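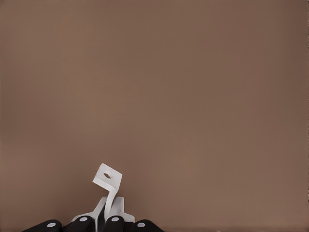
How often should you check the oil in an old car that only comes out for club runs?
Before every run, with the car on level ground and the engine cold, and again when you fill up on the way home if it's been a long one.

I know, I know, you've heard it before. But I got lazy with mine one spring and drove a very pretty loop through the hills with the level well under the bottom mark, and I still feel a bit sick thinking about it. The car is a small British roadster with a leaky rear seal and a lot of character, and I do nearly all the work on her in a single garage with a freezer in one corner. What follows is what I've picked up in there over 17 years, in no special order.

Dipsticks you can't read

Fresh oil is so clear that on an old shiny dipstick you can hardly see where it stops. Rub the end with a bit of fine wet and dry paper, just enough to dull it, and wipe it properly clean before it goes back in. The oil line shows up much better against the dull metal. If it's still hard to see, lay the tip on a piece of white kitchen paper and watch where the stain starts.

Pull it, wipe it, put it right home, pull it again. The first reading is always rubbish.

Labels before spanners

Masking tape and a marker live on top of my freezer. Every wire, hose and vacuum pipe gets a flag of tape at both ends before it comes off, with the same letter on each. I used to trust my memory, and then I had the carburettors off over a long winter and spent an entire evening working out which of two identical hoses went to which of two identical stubs.

Write on the tape before you stick it on, by the way. Writing on tape that's already wrapped around a greasy hose under a bonnet is no fun at all!

Take photos with your phone as well, but take them from further back than you think you need to. I have dozens of lovely sharp close-ups of bolts and no idea where any of them are on the car.

Stuck bolts

Penetrating oil wants time. I squirt mine after tea, give each bolt a couple of taps with a small hammer, squirt again before bed and leave the spanner alone until morning. Half of them come undone as if they'd never been stuck. For the other half I try tightening a tiny bit first, which often cracks the rust, and then work it back and forth.

Use a six-sided socket for this if you've got one. The twelve-sided ones are quicker to get on but they'll round off a tired old bolt head in no time, and then you're into a whole other weekend.

Rigoberto Chávez from our club swears by candle wax. He heats the nut, touches the candle to the thread and lets it draw in. I've seen him free a manifold stud that way that I'd have drilled out. Keep it well away from fuel lines and anything you've just sprayed, please, and have an extinguisher in reach.

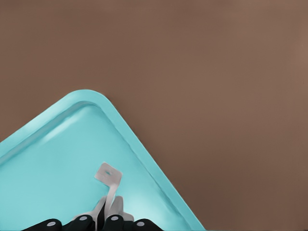

Keeping the small bits together

Egg cartons are brilliant for this. One cup for each stage of the job, in the order things came off, and then you simply work backwards. The cardboard ones soak up oil and go soggy if you leave them for months, so anything that's going to sit goes into old jam jars with a slip of paper inside. Inside, mind – labels on the outside fall off as soon as you get oily fingers on them.

For long rows of bolts, like a rocker cover or a timing chain cover, I draw the outline on the side of a cardboard box, punch a hole for each bolt and push them through in their places. They're often different lengths, and a long one in a short hole can do real damage.

Battery over winter

If the car's going to be laid up from May until September, either put it on a proper maintenance charger or bring the battery out and charge it once a month. I do the second as there's no power point near the nose of the car (the freezer's got it). Earth lead off first, back on last. Clean the posts with a wire brush, and after you've tightened the clamps smear on some petroleum jelly to keep the furry stuff away. A kettle of hot water gets rid of furry stuff that's already there, with the battery out of the car and your safety glasses on.

Tyre pressures, and the pencil on the wall

A car that sits will lose air, and never evenly. I've got a chart pencilled on the garage wall with the four corners and the spare, and I write the pressures down each time. That's how I found a slow leak in the left rear that I'd been topping up for ages without ever noticing it was always the same one.

Check them cold. By the time you've driven to the servo they've warmed up and the reading will be higher.

Hands

Rub a bit of washing-up liquid into your hands before you start and let it dry. Scrape your nails along a bar of soap too. Afterwards, cooking oil and sugar shifts most of the black, then rinse with warm water. Leidy Arango put me on to the sugar and I haven't bought the gritty orange stuff in years.

What's in the boot on a run

A fan belt, seven assorted fuses in a film tin, a litre of oil, a bottle of water, a torch, cable ties, a roll of tape, a rag and a folding mat to kneel on. I also carry a spare set of points, already cleaned, with the feeler gauge wrapped in the same cloth. The most useful thing in there is probably the mat. Gravel shoulders are hard on the knees and somebody always ends up borrowing it.

Oh, and tow rope. Put the tow rope in.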